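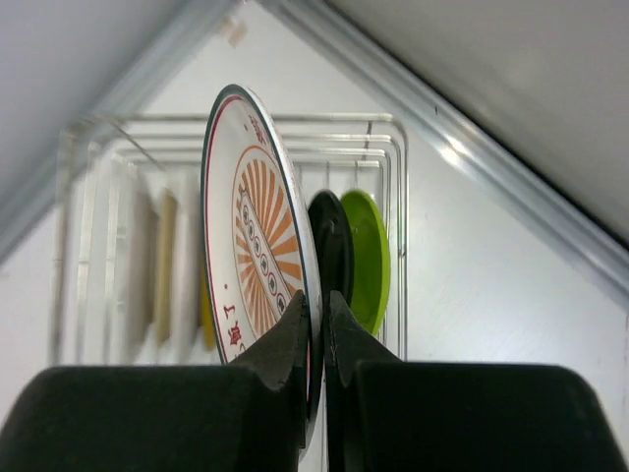
Dish rack or tea towel? Patterned plates

rimfire62
Trying to work out if I'm wrecking my plates. Got a few of the white ones with the green and red rim, orange sunburst on the face, and they go in a wire rack next to the black and lime green ones. Always upright, never stacked. Partner reckons the wire scratches the print. Been doing it 8 years, cant see a mark. Thoughts?

gonberg_gal
Wire's fine. Stacking them wet is what does it. I'd worry more about the dishwasher tbh.

kettleon
Disagree. Bare metal on glaze = grey lines eventually. Ours were a mess. Got a Casis rack with the coated rods, 30 bucks, no more marks.

rimfire62
Coated ones peel though?? Had a Revance one, rusty in a year. This is the other pattern, the one I'd be gutted to lose.

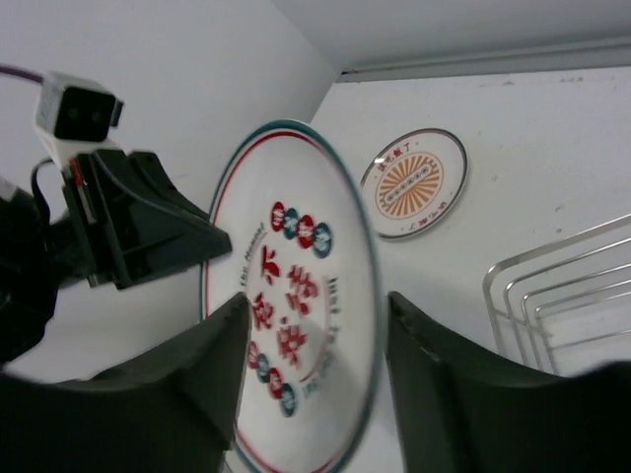 Lantern plate, red characters down the middle, teal and red rim

kettleon
Oh thats lovely. Hang it on the wall!

gonberg_gal
No, use it. Plates are for dinner. Hand wash, soft cloth, stand it up, done.

mudguard
Grey lines are metal left ON the glaze, not scratches. Bit of bicarb paste, rub gently, rinse. Try it on the back first. Wouldn't scrub over any gold though.

kettleon
Fair enough, didn't know that. Still not going back to bare wire.

rimfire62
Will try teh bicarb if I ever get marks. Other question, where does everyone put chopsticks? Mine just lean in the rack with everything else.
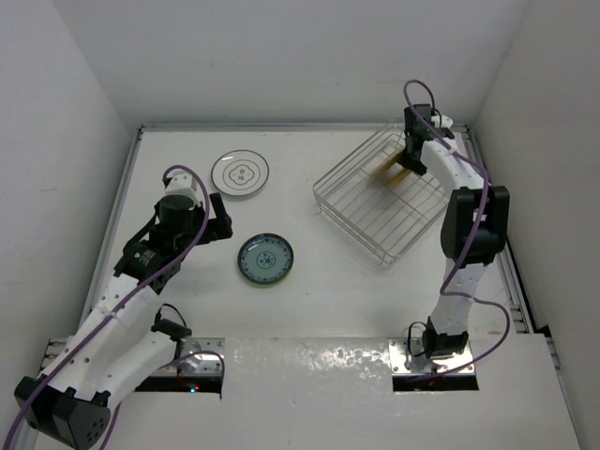 Wooden sticks in the wire rack, on a slant

mudguard
Jar, thick ends down. Wood needs air all round or it goes furry.

gonberg_gal
Same rack here, no dramas. Dry them with a towel first if your kitchen's humid.

kettleon
Jaramillo do a little clip-on caddy, fits most wire racks. Colour choice is woeful.

rimfire62
Ta all. Jar it is, have one under the sink somewhere. Rack stays.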